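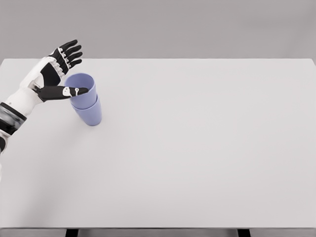 Cup unstacking task in simulation, hand open at the rim of the upper cup.

To: manipulation list
Subject: Re: Open day at Troltutberg, Wednesday

Replies to the points below, then a note on the session times.

> We plan to bring a group from Fairweather to the open day.
> Two questions. Will the Stullar hand be shown on the cup
> task in simulation only, or on hardware as well? And is the
> thumb under separate control during the approach? In the
> clip you sent last month it looked fixed while the other
> fingers moved.

On the first question: simulation in the morning, hardware after lunch. The simulated scene is kept bare, with two nested lavender cups on a pale table. The hardware table will be set up the same way, but expect differences in lighting and in how hard the cups stick together. Our contact model handles the seam between nested cups poorly, and we would like comments on that from anyone who has fitted friction values for thin plastic parts.

On the second: yes, separate. The policy places the thumb first, near the rim, with the four fingers held open. The fingers close in a later phase. In the clip the playback was slowed, so the thumb phase looked longer than it is.

The morning session will replay runs from the June batch. That batch has 2076 episodes, of which 676 ended with the upper cup lifted clear. The rest are logged by failure type, and the most common is both cups coming up together. We will show some of those too. The Lumeo viewer will be running on a second screen, and visitors can pick episodes by index.

Doors open at 9:30. The room holds around 60, so please send your group size to the list address before the weekend. Bring your own laptop if you want the logs. Joint angles and contact forces are included, the rendered video is not.

Still open: whether we can run the hardware part twice. It depends on how long the hand calibration takes that morning.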